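How to Clean and Store a Table Tennis Paddle

A paddle loses grip when dust and sweat build up on the rubber. Cleaning takes 2 minutes and should be done after every session.

What you need
A small bowl of clean water
A soft sponge
A lint-free cloth
A zippered paddle case

Steps
1. Brush loose dust off both sides with your hand.
2. Dip the sponge in the water and squeeze it out well. It should be damp, with no drips.
3. Wipe from the handle toward the top edge in straight strokes. Scrubbing in circles can lift the edge of the rubber.
4. Dry the handle with the cloth. Leave the rubber to air dry, away from sun and heaters.
5. Press a protective film over each side if you have one. Smooth out the bubbles from the center.

Skip dish soap and rubbing alcohol. Both dry out the rubber.

Putting it in the case
Wait until the paddle is fully dry. Slide it in flat, with the rounded end in the rounded end of the case, and close the zipper slowly so it doesn't catch the edge tape.

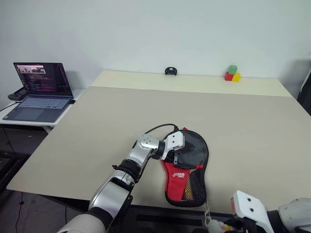 Store the case lying flat, with nothing heavy on it. A car trunk gets too hot in summer and too cold in February, so bring the case indoors. Wash cloth cases by hand and let them dry open overnight.

Maribeth Dagdag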